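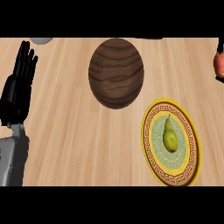

Simulated tabletop sorting task with two robot hands, a pear on a plate and a second fruit held at right.

Ekel Issues Safety Notice on Grip Release Fault in Stillach Hand Controller

September
By Ekel Press Office

PRALPORT – Ekel today issued a safety notice for the Stillach hand controller after confirming a fault that can cause a hand to open while carrying an object. The fault affects firmware version 12 in two-arm installations. No injuries have been reported.

The fault was first logged at the Pralport test site, where a hand released its load during a transfer. Engineers reproduced the release in simulation using a fruit placement task. In 956 simulated transfers, the idle hand's "open" command was written to the carrying hand in around 2 percent of runs.

The cause is an address conflict on the shared command bus. When both hands report status within the same 100-millisecond window, the controller can assign a queued command to the wrong side. The force sensors and the emergency stop circuit are not affected.

Operators running version 12 should take the following steps until corrected firmware is installed:

Disable two-arm mode in the controller settings.
Keep people out of the area beneath any carried load.
Save the event log before restarting after an unexpected release.

Corrected firmware is being tested under the Weerasinghe validation program. Ekel will notify registered operators when it is ready for download. Installations with a single arm may continue normal operation.

Related releases
Stillach Wrist Joint Inspection Interval Revised
Ekel Expands Simulation Testing at Pralport
Weerasinghe Program: Test Procedures Updated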